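Ondico releases findings on teaching two-armed robots to handle household doors

ZIRKBRIDGE, September – Ondico, the robotics research company based in Zirkbridge, has published the results of a study into how robots learn to open and close the doors of ordinary home appliances. The work was carried out with Eskildsen, which supplied the appliances and the test space, and is the first to come out of the Allport programme.

The study set out to find whether a robot trained on a small number of carefully chosen demonstrations could do as well as one trained on a much larger set. Operators guided the robot by hand through 3000 door movements on washing machines, dishwashers and wall cupboards. The team then picked out 900 of these using a new selection method and trained a second version of the control software on that smaller set alone.

In trials, the version trained on 900 demonstrations completed 221 of 300 attempts. The version trained on the full set completed fewer, and most of its failures came at the point of first contact with the door. 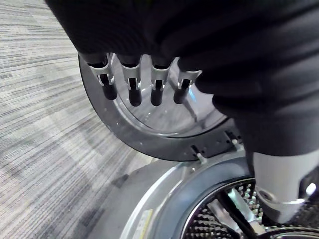 Front-loading washing machines were the hardest appliance in the study and took up the largest share of the demonstrations. A round door gives a robot no straight edge to line up with, and the glass bowl behind it leaves limited room for the hand. The operators tried several grips in the early stages. One of those kept for training has four fingers hooked over the top of the open door, with the fingertips against its inner face, and the software has to judge how far round the curve to place them. It must also keep track of the second arm, which may be working close to the drum while the first is on the door.

The selection method scores each demonstration on how much it differs from those already chosen. Recordings that repeat a familiar approach are left out, even when the movement itself was a success. Recordings in which the operator paused and corrected the position of the hand tend to score well, and these make up a large part of the final set.

Ondico said the finding matters mainly for cost. Guided demonstrations are slow to collect and need a trained operator throughout. If a smaller set is enough, a new appliance can be added to the robot's range in less time.

The company also set out the limits of the work. All of the trials took place indoors on appliances that had been installed level, and no door with a child lock was included. The method was less useful for wall cupboards – a simpler task, where both versions of the software performed at much the same level.

A second stage of the Allport programme will look at loading and unloading, starting with towels and bed linen. Eskildsen will again provide the machines. The selection software and the trial records are available to university groups on request.

Requests for the full report should be sent to the Ondico press office in Zirkbridge.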